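Cumomport extends bulk waste pickup to shared workrooms

22 Mar 2022

The Cumomport public works department will extend its bulk waste pickup to shared workrooms and rented studios in August, ending a rule that limited the service to residential addresses.

Under the current rule, a tenant in a commercial unit who wants to discard a desk, shelf or cabinet must hire a private hauler or deliver the item to the Wotia transfer station. The station accepts furniture four mornings a week and charges by weight. The department said the arrangement was written for large commercial tenants and did not suit small units, many of which have no loading dock and no vehicle access at the rear.

The new service will cover units of up to 2,000 square feet. Each address will be allowed 12 items per year, booked in advance through the same phone line used by households. Items must be placed at the curb the evening before pickup and may not block the sidewalk, a hydrant or a bus stop.

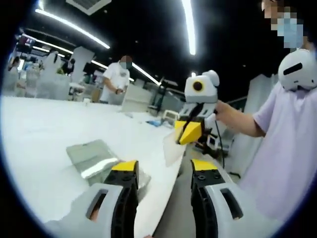

Size limits are the part of the rule most likely to affect tenants. Crews working from a standard rear-loading truck can take most chairs, bookcases and small desks whole, but longer pieces have to be broken down first. A long white table of the kind found in many workrooms would be measured along its longest side, and any table over the limit must have its top separated from its base before it goes to the curb. Glass must be removed and taped. Metal parts may stay attached if they weigh less than 140 pounds in total.

The department will not collect refrigerators, batteries, paint or solvents under the program. Those items remain subject to the hazardous waste schedule, which is unchanged. Construction debris is also excluded, including drywall, flooring and fixed countertops.

Routes will be added in two stages. The Chávez district and the blocks north of the rail line will be served first, using existing trucks on the midweek route. Risden will follow once a second crew is assigned — the department has not given a date. Until then, tenants in Risden may take items to the Wotia station without paying the weight charge, provided they show a current lease and a booking number.

The cost of the extension will be met from the existing collection budget. Household pickup days and limits will stay the same.

Bookings for the first stage will open two weeks before service begins. Landlords may book on behalf of tenants, but each unit will be counted separately toward the annual limit.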